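Lustgate Refurbished
Bramia Practice Tower, supplied without processor
Stock code: 2038
Price: £164 including VAT
In stock: 11

The Bramia practice tower is a used desktop computer sold for bench training. Learners can fit a processor and memory, unplug and refit cables, and take drives in and out on a full-size machine. It is not sold as a working office computer and has no operating system.

The case opens on one side and is best laid flat for work. The board is green, with the processor socket towards the power supply and the memory slots next to it.
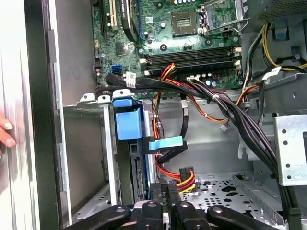 Processors are sold separately. Any worn part of the right type will do for practice, and we keep a tray of non-working ones at the Sestcombe counter. Please close the socket lever before moving the tower, and keep fingers and cloths away from the gold contacts. Bent contacts are not covered by the warranty.

What you get
Tower case with green motherboard
Power supply, fitted
Power and data cables
Metal drive cages with blue plastic latches 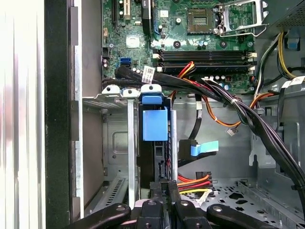
What you will need
A processor and memory to suit the board
Drives, if your course covers them
A cross-head screwdriver
An earthing strap

Leave the mains lead out while anyone is working inside the case. The power supply must not be opened. Cables can be left in their ties for most exercises, though longer courses may want to cut them and start again. Barcode labels on the cables can stay where they are.
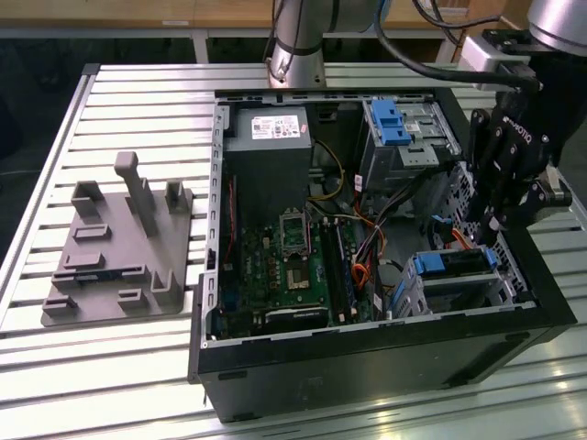
Towers are cleaned and checked for loose screws before sale. Light scratches on the case are normal. Orders of 8 or more go out on a pallet and need a ground-floor delivery point.

Returns are accepted within 30 days if the socket is undamaged. For school and college orders, contact Nesrin Bozkurt. For spare latches and cables, ask for Berkay Canpolat in the workshop.

Page updated 15 July 2026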